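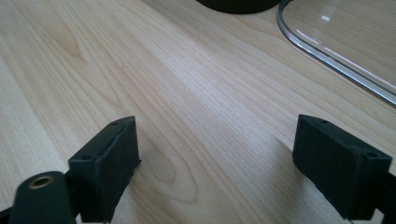 3.2 Surface gloss and reading comfort

Figure 2. Pale wooden tabletop with light reflecting off the finish across the middle of the surface.

Glare from desks is a common complaint in public reading rooms, but most earlier work has looked at lamps and windows and left the furniture out. We compared two finishes, matte and satin, in the reading rooms at Isby and Tratside. Both rooms had north-facing windows and the same ceiling lights. A total of 163 adults took part, and each read printed text for 24 minutes at one desk of each type. The order was switched for half of the group.

Readers at Isby rated the satin desks as less comfortable than the matte ones. At Tratside the difference was small and did not reach significance. Brennan suggested that the lower window sills at Isby let in more light at desk height, and we tested this by repeating the sessions in August with the blinds half closed. The gap between the finishes then became smaller at Isby and stayed the same at Tratside.

Age had a weak effect. Readers who wore glasses gave lower scores to both finishes, and they are treated separately in Section 3.3.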